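Support > Facilities > Workbenches > Ticket 4000-138

Search Tickets Knowledge Base Log In

Workbench power strip trips wall circuit
Opened 3/16/20. Status: monitoring. Product: Hanside bench strip, white, four outlets

Symptom: Breaker for bench 12 opens within a few seconds of the strip being plugged in. Nothing connected to the strip. Wall outlet tests good with a lamp.

Step 1. Moved strip to bench 9. Breaker for that bench also opened. Fault follows the strip.

Step 2. Unplugged strip and checked continuity, line to ground. Meter showed a short. Flexing the cord near the housing made the reading come and go.

Step 3. Strip pulled from service and tagged. Do not tape the cord and do not open the housing. Wondusham stores has the replacement, same part.

Step 4. Checked replacement before use: no continuity line to ground, all outlets seat a plug firmly. Plugged in at bench 12 with no load. Breaker held.

Step 5. Loaded with the Tuvex bench supply and a task lamp. Breaker held for the full shift.

Note on placement: set the strip flat on the white board, sockets up, and leave slack in the cord where it leaves the housing. The old one had been bent hard against a rail.

Ticket stays open until the other benches are checked.

2 comments | 0 shares
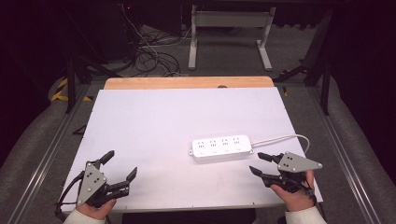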